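The School That Moved Its Lunch Hour

When the new timetable was pinned up in the corridor at Randdale, most of the pupils looked first for one thing. They wanted to know when they would eat. For as long as anyone on the staff could remember, lunch had been at half past twelve for all 529 of them, in one hall, with one queue that went out of the door and past the music room.

Since March the school has had two lunches. The younger years go at a quarter to twelve and the older ones at ten past one. It sounds like a small change. In a school it is not small, for every lesson, club and bus must be put in a new place around it.

The idea came from the lesson observations. Teachers had noticed that the period before lunch was the weakest of the day for the youngest classes. The children were hungry, and from twelve o'clock they watched the clock more than the board. The head of the lower school kept a notebook for one term, and in it she wrote down how many pupils were sent out of class in each period. She counted 41 in the period before lunch, and very few in the others.

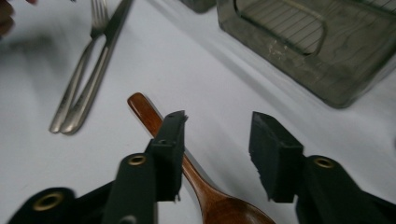 Océane MacPherson

I visited on a wet morning and sat at the back of a history lesson for eleven-year-olds. It was the last one before they ate. The teacher, a tall man with a quiet voice, was explaining why a town would build its market beside a river. At twenty past eleven hands were still going up. Under the old timetable, he told me afterwards, this class came to him an hour later, and he had stopped planning discussion for it. He gave them maps to colour.

The older pupils are less sure. Their morning is now long, with a break of fifteen minutes in the middle, and many of them eat their sandwiches then. By ten past one they have nothing left and must buy something. A girl in the top year said to me that she feels sleepy in the last lesson, which begins quite soon after the meal. Her friend did not agree and said that the short afternoon is the best thing the school has ever done.

The school asked the parents also. It sent a letter home and received 237 answers, more than it usually gets for anything except the uniform. The complaint that appeared most often was about brothers and sisters, who used to meet at lunch and now do not see each other until the bus. One father wrote that his son had always depended on his older sister for the first weeks in a new place. I had not thought of this before I read his letter, and the school had not either.

There is now a table in the library, open for the whole of both lunches, where a pupil can ask to meet somebody from another year on two days of the week. The older one is let out of a lesson for ten minutes. Some teachers do not like this.

The kitchen likes the new arrangement very much. The cooks prepare the hot food twice in smaller quantities, and the queue has become short enough that a child can choose, sit down and eat without hurry. The choir, on the other hand, has lost its lunchtime rehearsal and has moved to Thursday after school, with 5 singers fewer than before.

The timetable will stay as it is until the summer. After that the staff will vote on it again.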